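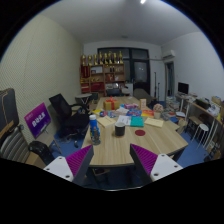

From: Lamduan Saithong
To: Tikwood Leavers list
Date: July 2019
Subject: Re: Morar drawdown offer, anyone taken it?

On the list, Ulloa wrote:

> Had the Morar letter this morning, same as everyone I expect. They'll
> move the whole pot out of the old Tikwood scheme and into their own
> flexible drawdown plan, no exit charge, and they pay 600 pounds into
> the new account as a welcome if you sign before the end of the
> month. The chap on the phone was very pleasant and said most people
> in our position "come out well ahead". I'm 64 and would like to stop
> at 65. On his figures I could take 1377 a month and never run out.
> Has anyone on here done it? Seems daft to turn down free money.

I haven't done it and I don't think I'm going to, but I did ring them, twice, and I got different answers each time.

First the 600. It goes into the plan, not into your bank, and it's taken back in full if you move the money elsewhere inside five years. That was on page 26 of the key features booklet. The letter has nothing on it at all. I'd call that a deposit against your leaving, and a small one next to what they will earn from you in charges over the same five years.

Then the 1377 a month. I'd like to know what growth he used. When I asked for mine, the first person said "a cautious assumption" and couldn't put a number to it. The second gave me a number and it was not cautious, in my view. It also left out the adviser's yearly fee, on the grounds that I might choose not to have one. Ask for the same sum again with every charge taken off and growth set two points lower, and get it in writing. If they won't put it on paper I'd want to know why.

"Never run out" is the bit that bothers me most. No drawdown plan can say that. If markets fall in your first couple of years and you keep taking the same amount, you are selling more units each month to get it, and those don't come back when prices do. The old scheme pays what it pays until you die, goes up a bit each year, and half goes to your wife or husband after you. Dull, but somebody else is carrying the risk.
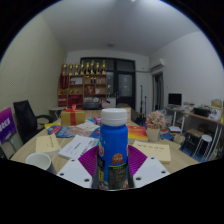

Can you change your mind once the transfer has gone through? For the first thirty days you can cancel the new plan, but the old scheme doesn't have to take you back, and ours has told me in writing that it won't.

So cancelling would leave you with a lump of money looking for somewhere else to go. Morar's man described this to me as "a full cooling-off period". Well, up to a point.

A few of you had the Luvico offer when that was going round. Different firm, but the letter was laid out much the same way, with the deadline in bold and the charges at the back. I paid for an hour with an independent adviser over that one and was quoted 2000 for the full transfer report, which I didn't take up. The hour was worth having though - she went through what the old scheme would pay at 65, at 67, and with a smaller lump sum, and none of it was in the glossy pack.

Ulloa, I'm not telling you what to do. If your health is poor, or you have other income and want to leave something to the children, drawdown might suit you. But I wouldn't sign to meet their date. Get the transfer value and the yearly pension side by side first, and find out how long the transfer value is guaranteed for.

If anyone has had a Morar plan for more than a year I'd be glad to see what the charges came to - the real ones off the statement, please, and not the ones in the brochure.

Lamduan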